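Tremham College, Engineering Workshop Courses
Robotics Practical, Unit 5: Taking apart and putting together a hub motor
Posted 2018-01-29 by the course office

This site uses cookies to remember your login. By continuing you accept their use. OK

These notes go with the second half of the practical. They assume that you have done Unit 4 and can move the arm by hand control, open and close the gripper, and save a position. If you missed Unit 4, work through those notes first and get them signed off before you book a slot on the arm.

Work in pairs. One of you drives the arm and the other keeps the log. Swap over at the end of each stage so that both names appear against both jobs.

1. What the task is

The course uses the Stenda hub motor, a flat motor of the kind found in small electric vehicles. You will be given one motor already separated into its main parts. By the end of the unit your pair should be able to move each loose part to a marked position with the arm, bring the bearing and rotor back to the base, and record every attempt in the log.

You are not asked to do the wiring or to fit the screws. Both are done by hand in Unit 6.

Marks are given for the log and for the written plan as much as for the finished motor. A pair that does not finish but can show clearly where the trouble lay can still get a good mark.

2. The parts and their names

Please use the same names in the log as in these notes. Last year several pairs wrote "the ring" for two different things and their logs could not be followed.

Base: the thick round shell with the copper windings inside it. The windings do not turn. They are the stator.

Lid: the metal cover that carries the round circuit board. It stays joined to the base throughout this unit. Do not try to part the two.

Bearing: the small metal ring. It is the part most often lost, so put it back in the tray before you leave the bench.

Rotor: the wheel-shaped part with spokes. It is the part that turns when the motor runs.

3. Setting out the bench

Clear the mat before you start. Put the base on the left with the lid open, the bearing in the middle and the rotor on the right. Leave a clear gap on every side of the bearing. The gripper fingers have to open wide to get past a part, and they need room to come down without touching anything else.

The wrist camera is your main view during the task. Look at the picture from it before the first move and again after each one. The fingers always show in the lower part of the view, which helps when you are judging how far they are from the part you want. It also means that anything close in front of them may be hidden, so check from the side of the bench as well.
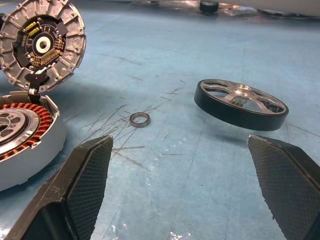 4. Stage one: the bearing

The bearing lies flat and is thin, so this is the harder of the two pick-ups. Most first attempts fail because the fingers stop too high and close above it.

Bring the gripper over the bearing with the fingers apart. Line up the gap between the fingers with the centre of the hole. Lower in small steps, with the speed set to 10 per cent. Stop when the tips are just clear of the mat, then close slowly.

If the bearing slides as the fingers close, open them and start again from above. Do not chase it along the mat. The scratches on the mats come largely from fingers being dragged sideways while they were too low, and each drag also wears the tips.

Lift straight up and hold. Count to five before you move sideways. If the bearing tips or drops during the count, write "slip" in the log with the gripper opening and the height at which you closed.

5. Stage two: the rotor

The rotor is larger and heavier and is easier to see. The difficulty is keeping it level. Decide in your plan whether you will hold it by the outer rim or by a spoke, and give your reason in a sentence. Both can be made to work. A rim hold needs more room around the part. A spoke hold needs a more exact approach, and the rotor tends to tilt if the hold is far from the hub.

Watch the shadow on the mat. When the rotor is lifted, its shadow moves away from the edge of the part and becomes softer. This is a useful check on height when the camera looks down at a slant and the rotor hides what is under it.

Rotors contain magnets on most motors of this type. Keep steel tools, loose screws and phones off the mat, and keep your own fingers out from between the rotor and the base. The pull comes on suddenly at short range.

6. Stage three: bringing the parts together

Do not attempt this stage until both pick-ups have worked 5 times in a row. Show the log to a member of staff, who will sign the line.

Place the bearing first. Let go only when it is resting on something, and check from the side that it is sitting flat. Then bring the rotor over the base with at least 2 centimetres of clear height and lower it at the slow speed. If it meets resistance, stop, raise it and look again. Never press down with the arm to seat a part. The circuit board on the lid is within reach of a careless move, and a replacement has to be ordered from Crabtree.

7. Keeping the log

Use the Wetia log sheet, one line for each attempt, including the ones you give up on. Fill in the part, the start position, the gripper opening, the result and a short note. "Failed" is not enough as a note. Write what you saw: closed too high, slid left, tilted on lift, touched the lid.

Do not tidy up the sheet afterwards. Crossings-out are fine if they can be read.

8. To hand in

Your plan, one side of paper, written before the first attempt.
The full log, both names on it.
A half-page note from each of you, written separately, saying which stage you would change and how.

Work for this unit is due in May, on the last day of workshop sessions. Slots on the arm fill up towards the end of term, and unused slots cannot be carried over.

9. Before you leave

Open the gripper, send the arm to its rest position and switch off at the controller. Put the bearing and rotor back in the tray. Close the log sheet with the time and both sets of initials.

Contact the course office | © 2018 Tremham College | Back to top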